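Forums > Workplace Operations > Automation and Staffing

imre_gulyas
Posted February 14, 2018
The Urkville office has assigned refreshment service to the robot. Four pantry attendants have been transferred to reception, with no change in grade. I would welcome the views of members whose sites have made a similar transition.

clamness_ops
Our Clamness site serves 255 employees. Fetching drinks was the simple portion of the job. The attendants also reported faults and knew which visitors required assistance. Those duties must be reassigned in writing.
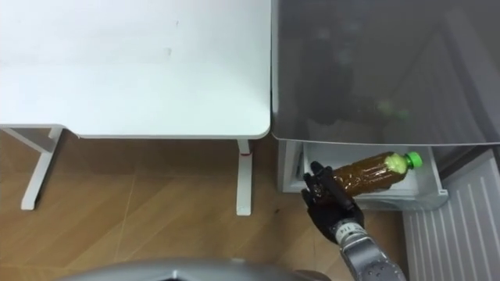 A revised job description should be issued before the transfer takes effect — our own followed in August, far too late.

virag_hr
I must respectfully disagree. Attendants at our site requested reception work for years, and retraining was completed without a single grievance.

clamness_ops
Were they consulted beforehand? Ours were not.

imre_gulyas
Ours were notified, which I accept is a different matter. I will request a formal consultation before the Pokel office proceeds.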